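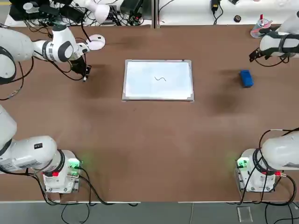

How to record whiteboard wiping examples with two arms

Posted 20th November by the Omoregie project team
14 shares | 8 comments

This guide is for people who join our recording work at Hirnstead and must collect their first set of demonstrations. The task is simple to say: the robot wipes a short marker line from a small whiteboard. To get good examples of it is more difficult.

Before you start, draw one short line on the board. Change its shape and its place for every episode. Put the eraser on the bare table next to the board, and turn it to a new angle each time. In October we kept the same angle for 151 episodes, and the policy learned only this angle.
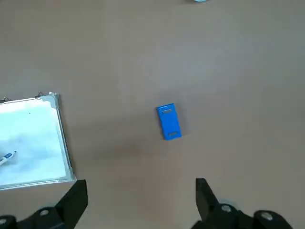 Open the gripper wide before you come down to an object. Move slowly, and stop for 2 seconds before you close the fingers, so the wrist view has enough clear frames. If the grasp fails, do not delete the episode. Try again and mark it "retry" in the Plillham log.

After 8 episodes take a short rest, then check the last recording from all cameras. Our full set has now 1678 episodes, and we still find some where the wrist view was not saved.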